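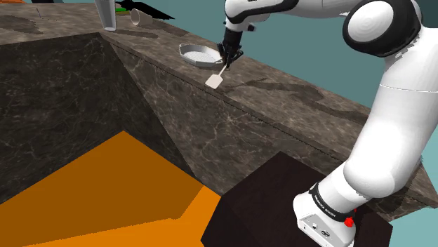
Prirbridge: Questions We Get a Lot

What is Prirbridge, in everyday words?
It's our method for teaching a robot arm kitchen chores in simulation, using a small set of demonstrations and a much bigger set of copies. A person steers the simulated arm through a chore a few times, and our software, Clustow, makes new versions with the objects shifted, so we get plenty of practice material without wearing anybody out!

How many demonstrations do you start from?
We record 14 for each chore, and Clustow grows those into 2,000 training runs. We did try 3,000 for the spatula chore, and the success rate hardly moved, so we happily went back to the smaller set (it trains overnight, and we like coming in to results in the morning).

Why are thin handles such a bother?
Oh, we could talk about this one all day. A thin handle leaves very little room for error, and a small mistake in the angle of the wrist can spoil the whole grasp. We give the policy a close view from the wrist along with the wide one, and that helped more than any change we made to the network itself.
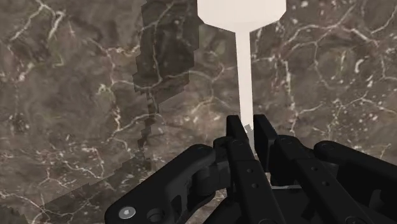
Oľga Jurčo wrote to ask whether the wrist view still helps when the lighting changes, and she suspected it might even hurt. She was partly right. With dim lighting the benefit shrank, and we now vary the brightness during training.

Can I use it with my own arm?
Please do! You'll need an arm model and 3 recorded chores to begin with. The Gokov setup guide covers the rest.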